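Oral Hygiene Supplies: Sorting and Storage

Members of the Sarnby residence network are advised that the revised guidance on shared bathroom supplies takes effect on May 19, 2019. It replaces the November circular and was prepared by Forough Taheri of the Nouri office.

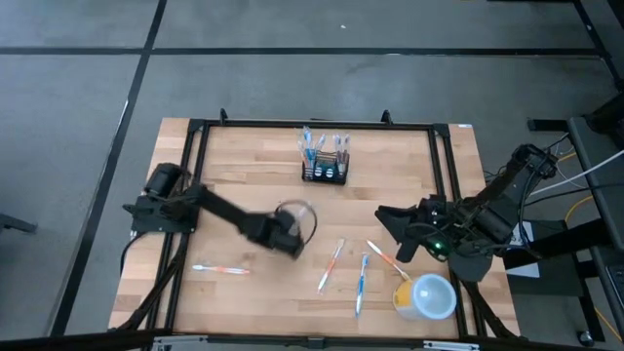

Volume 6, Issue 2

Toothbrushes kept in a common holder should stand upright with the bristle heads at the top. Brushes left lying on a counter or table are to be returned to the holder or, where the owner cannot be identified, discarded. Colour is a useful guide when sorting: an orange-and-white handle is readily told from a blue-and-white one, and residents should be offered colours that differ clearly from their neighbour's. Rinsing cups are to be kept apart from the brushes.

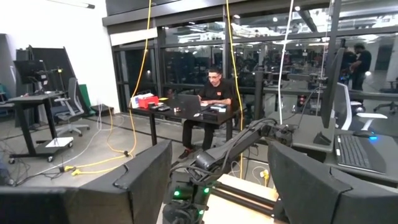 Record keeping remains the responsibility of each residence. Replacement dates should be entered on the Drivow supply sheet on the day the brushes are changed. The sheet may be completed on paper or at a desk with an open laptop, and staff who prefer the latter should request a login from Kenneth Haldane in Room 114. Paper copies are to be forwarded to Room 213.

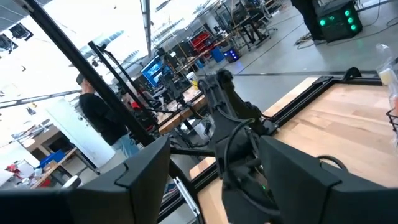 Late entries will be accepted until the end of the reporting period, after which the sheet is closed and the Girance order is placed. Residences requiring additional holders should note the quantity in the final column.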